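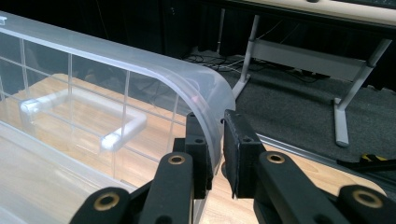

Grippers, round two: the see-through box

May 22, 2020

Transparent plastic is a pest for anyone who works with cameras, and we have been having a lovely time with it. For this round of the Pluvico comparison we put both hand-held grippers, the Tilard and the Lappalainen, on the same job: take a big clear container by the curved edge of its lid, hold on, and let go again without shoving the whole thing across the table.

Each gripper got 20 tries per lid position, and we used five positions. The Tilard has flat, blocky fingers and a lot of grip – more than we expected from something so plain. The Lappalainen is lighter in the hand and much nicer to carry about for an afternoon, but its fingers are thinner and it tended to slip off where the lid bends down. If you come in square to the bend, both do well. Come in at a slant and the Tilard wins easily.

The camera side is where it gets really fun! The frosted lid shows up nicely, while the clear walls more or less vanish and leave you looking at the table through them. Glare from the ceiling lights moves along the edge as you move your hand, so we now have 953 clips with every sort of shine you could wish for, all sorted in Fillora and ready to look through.

Next up is the same test with the lights turned down – and after that, softer finger pads. If you have a pair of pads you swear by, please bring them along in the last week of May.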